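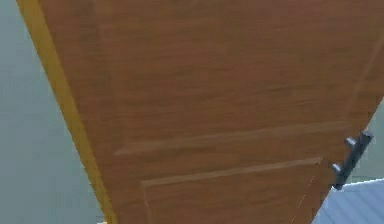

Tendedora with the Gotus rehearsal rooms: a housekeeping team's review

I've been putting off writing this for a while, mostly as I kept changing my mind. My colleagues asked for three paragraphs for the noticeboard and I'm afraid they are getting rather more than that (put the kettle on, it's that sort of review).

We look after 58 furnished flats at Nuchit, which people take for anything from a long weekend to half a year, and there are 11 of us on housekeeping. Tendedora is the tidying robot our owners signed up for last August. It fetches and carries, picks up what's been left lying on the furniture, pushes the linen cart and opens doors, or is supposed to. Gotus is the software that goes with it: a set of computer-made rooms where the robot rehearses a job before it's let loose in a real flat. You sit at a desk, choose a room, lay it out, set the task, and watch it have a go.

What I'm reviewing is really the two together, and mostly Gotus, as that's the part that landed on us. The robot was sold to the owners. The rehearsing was handed to whoever knew how the flats are cleaned, and that meant housekeeping.

I'll start with what's good. Setting up a room is easy. I'm no computer person and I had a sofa against a wall and a cloth thrown over the back of it on my first afternoon. You can move things about, add clutter, turn the whole room round, and look at it from whatever height you please, down by the skirting if that's your fancy. There's a library of ordinary household bits, and once you find the search box (it's tucked away under the layout menu, for reasons best known to the makers) you can make quite a believable mess. It isn't pretty. The edges come out jagged and the wood grain goes soft when you get close to it, and the younger ones on the team were very rude about that. I stopped noticing after a few days.

The doors deserve a section to themselves. Every one of us opens doors with a hip or an elbow while holding something, and none of us had ever given it any thought. Tendedora has to be taught where to stand, which way the door swings, how far to pull, and what to do about the handle, and a straight bar you pull is a different lesson from a little lever you press down. We spent seven weeks on doors. I would have said two days! Old buildings like ours have had their handles replaced one at a time over the years, so no two landings match, and I found myself going round with a notebook writing down ironmongery. If you are thinking of bringing one of these in, do that walk before you sign anything.

Then the cart. We were told the cart would be simple, and it was the thing that made us cross the most often. An open wire cart is mostly gaps, with thin rods and legs that look like one another from most angles, and it rolls the moment it's nudged. Getting it lined up with a doorway is fiddly even for a person who has done it for years.

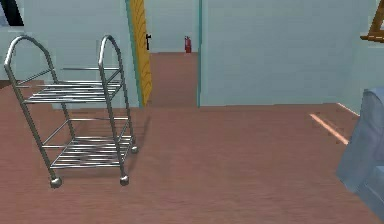
My complaint with Gotus on this point is that its cart behaves too nicely. Ours have a wheel that sticks, and a habit of drifting to the left on the second-floor corridor where the boards slope, and there was no way to put that in. I wrote to Flotara, who supply and support the whole package, and had a kind reply from a Mr Lertchai Luangrath. He took my description of the drifting wheel perfectly seriously and asked for more detail, and an update came through later with a setting for uneven rolling. It's still a bit crude. It did help, though, and I was touched that somebody had listened to a housekeeper about castors.

One more grumble before I get on to the people. The task notes have to be typed in one go, with no saving halfway. If the phone rings and you wander off to answer it, the page signs you out and your careful paragraph about cushions is gone. I've lost more of these than I care to say. I now write everything in pencil first and copy it in, and I can't believe that was the plan.

The printed guide is thin as well. It tells you how to add an object and how to remove one, and has next to nothing on how to word an instruction so that it does what you meant. We learnt that bit by asking each other across the desk, and there is now a fat folder of our own notes which is a good deal more use than theirs. 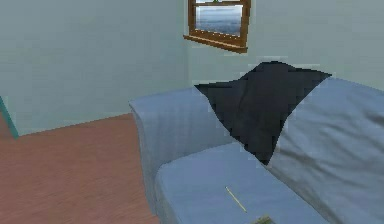 Lærke Hafstein
Housekeeping supervisor, Nuchit

Tidying a sofa was the job that changed how we talk to each other at work, so I want to give it some room. Somebody on the team would write the instruction, say "clear the sofa", and then we'd all find out that we meant different things by it. Is a cloth over the back of a sofa a mess, or has the guest put it there on purpose to lean on? Does a pencil on the seat go to the desk, or stay exactly where it was so that its owner can find it again? One of my longest-serving colleagues leaves anything that looks written on or read from, always, and hadn't ever mentioned it as it seemed to her too obvious to mention. The new starters had been putting it all in a neat pile. We had a very good argument about it and ended up with a rule we all follow now, robot or no robot: soft things may be folded, small things stay put unless they're on the floor.

That conversation was worth a lot to me, and it came out of having to explain ourselves to a machine.

As for what it has changed otherwise, I'll try to be fair. The heavy pushing is down, and there are fewer sore shoulders on the early shift, and I'm glad of it. Tendedora does the evening linen run on the ground floor by itself and is dependable there. Upstairs it needs one of us within calling distance, so the time you save with your arms you partly spend with your eyes, and watching is tiring in a way that doesn't show on a rota. I asked for the desk work to be counted as proper hours and paid as such, and after some back and forth it was. Please ask for this early if you are in my shoes. When it began it was being squeezed in after the rooms were done, and people were going home late and short-tempered.

There was worry about jobs, naturally. Nobody has been let go. Two people have moved mostly on to the rehearsing side and are very good at it, and one of them tried it, hated sitting down all day and asked for her corridor back, which she got. I can't tell you what the owners will want in a few years and I won't pretend to. What I can say is that the team were far calmer once they'd had a turn at the desk themselves and seen how much patient telling the thing needs.

Would I recommend it? For a place with matching doors and level floors, yes, quite happily. For somewhere higgledy-piggledy like ours I'd say yes with a long run-up, and with the housekeeping team in the room from the first meeting. I'd want saving halfway through a note sorted out, a proper guide, and a cart that misbehaves like a real cart. I'd keep the easy room layout and the people at the other end of the email just as they are.

Four stars out of five from me, three and a half from the early shift, who would like it known that the half is for the linen run.

Reviewed April 2020, on the version of Gotus supplied with our Tendedora.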